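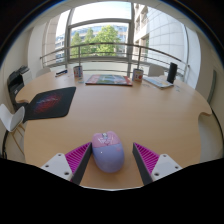
Jeferson Rangel wrote in after the last issue to say that the tabletop project has been reporting its totals for two months without telling members what the recordings are for, and that people who only come to the line-follower evenings have no idea whether they could help. He also asked if it was true that you have to know Python to join. You do not. The rest of the answer takes longer, so it gets its own item.

Tabletop project: where we are

The tabletop project is the part of the Skakusen student robotics club that works on picking up and moving ordinary desk items. Last year's group tried to program each motion by hand. They got a foam block from one side of a table to the other and ran out of semester. This year we are teaching by demonstration. A member holds the gripper, does the job with it, and the camera on the gripper records the whole thing. Later, a model is trained on the recordings, and the arm in the Husar building has to do the same job without a person holding anything.

No arm is needed while recording. That was the main reason for choosing the method, as we share our arm with the mechatronics class and get it on Tuesday evenings only. The handheld gripper can be checked out at any time and used on any table where you have permission to be. Both have the same fingers, the ribbed kind with dark pads on the inside. If you swap fingers on one, you must swap them on the other and write it in the log.

The current job

We settled on one job for the fall: pick up a computer mouse and set it on a mouse pad, facing the right way. A mouse is harder than it sounds. The shell is rounded and slopes toward the back, and if the fingers close too far to the rear it slides out in front. If they close too high, it tips. The most reliable grip we have found is low and across the middle, with both fingers coming down at the same time. If one side touches first, the mouse turns a little, and then the placement is off unless you correct for it in the air.

Recordings with a correction in them are fine to keep, provided the mouse ends up on the pad. Several new members have been deleting these. Please stop. A model that has only seen clean pickups does not know what to do when the mouse turns, and it will turn.

The pink and lavender mouse is part of the set and so are the plain ones. Sign out whichever you like, but enter the name written on the bag it came in. Wireless mice should be switched off before use. Two of ours came back with dead batteries last month.

The count

At the November meeting the total stood at 3,537 recordings. Of these, 181 were thrown out during checking. Our goal for the semester was 2,000, so we are past it and could stop, but Lợi Âu, who runs the training side, would like recording to go on until the break. Too many of the takes we have were made on the same table at the same time of day, with the same two people holding the gripper.

The reasons for throwing out recordings were mostly simple ones. In the largest group the person started moving before the recording had begun. In the next largest, the mapping failed and the software could not work out where the gripper had been. There were also takes in which a hand came in to straighten the mouse halfway through. We have not found a use for those.

What a session is like

A session takes an hour including setup. You need two people, one to hold the gripper and one to reset the table. Change places halfway.

Charge the camera the night before. It does not last a session on half a charge.

Wipe the lens with the cloth in the lid of the case. Do not use your sleeve.

Print the session sheet or open it on your phone. Fill in the place, the table, the mouse and the names of both people before the first take.

Do the mapping pass first. Walk the gripper slowly around the table and look at it from all sides, including once from low down. Do not skip the low pass.

Open and close the fingers five times in front of you. The software uses this to learn how wide the gripper opens.

Then record. One take is one pickup and one placement, and it should be finished in 15 seconds. Start with the fingers open and the mouse in view. Set the mouse down, open the fingers, lift away and stop. Your partner moves the mouse to a new position and turns it to a new angle, and you go again.

Leave the other things on the table where they are. Members have asked if the table should be cleared first, and the answer is no, apart from open drinks that could get knocked over. Mugs, papers and books along the far side are good for the mapping, which needs fixed things to hold on to. A bare white table by a blank wall gives it very little, and most of our failed mappings came from one. If you do move something during a session, do the mapping pass again.

Windows are allowed. We used to say to keep them behind you, but Lợi Âu compared sessions and found no more failures by the windows than elsewhere, as long as the sun is not directly on the lens. If the camera brightens and darkens as you move, slow down.

Uploading

Copy the files to the club drive the same day. Each session gets one folder, named with the room and your initials. Flallow, the script that cuts the long recording into takes and checks each one, runs every night and writes a short report into the folder. Read it. If it says "no gripper range," the five opens and closes are missing, and the session can still be saved if you record them on the same camera within a day or two. If it says "no map," there is nothing to be done and the session is lost.

Please do not rename files after the upload. Flallow matches them by name, and last month a renamed folder was processed twice and counted twice. The total above has been corrected for it.

First tests on the arm

We have had two evenings on the arm with a trained model. On the first, the arm went to the mouse, closed the fingers above it and carried nothing to the pad. The cause was a wrong offset between the camera and the fingertips, which had been measured before the camera mount was changed. With the new offset, the second evening went better. The arm picked up the mouse on most tries and placed it on the pad on fewer of them. It had trouble when the mouse started close to the edge of the table, and it had trouble with anything turned more than a quarter of the way around.

Both problems match what is in the recordings. When people reset the table they tend to put the mouse back near the middle, pointing away from them. So for the remaining sessions, the person resetting should use the whole table, including the corners, and should point the mouse sideways and backward as often as forward. It feels slow and the pickups are awkward. Those are the takes we need.

Parts

The spare finger set from Đàm has arrived and is in the second drawer. One of the old fingers had begun to split between two ribs near the tip and has been taken off. Check yours before each session by bending the tip back gently with your thumb. We are short of the screws for the mounting plates, and anyone who has taken a box home by mistake is asked to bring it back. The screws should be tight but not forced, as the plates crack.

Joining in

To go back to the letter: anyone in the club can record. You do one session with an experienced member and after that you can check out the gripper yourself. No programming is required for recording, resetting or checking takes. Members who do write Python are wanted for Flallow, which is slow and has poor error messages.

Jeferson Rangel has since signed up for a session and will be recording at his aunt's dining table, which is round. We do not have a round one yet.

The sign-up sheet is on the door of the club room in Husar and on the club page. Sessions at home are welcome if you ask the people you live with first and keep faces and mail out of view. The gripper case must be back on the shelf by 9 a.m. on the day after checkout. The next arm evening is Tuesday at 6, and visitors can stand behind the yellow line and watch.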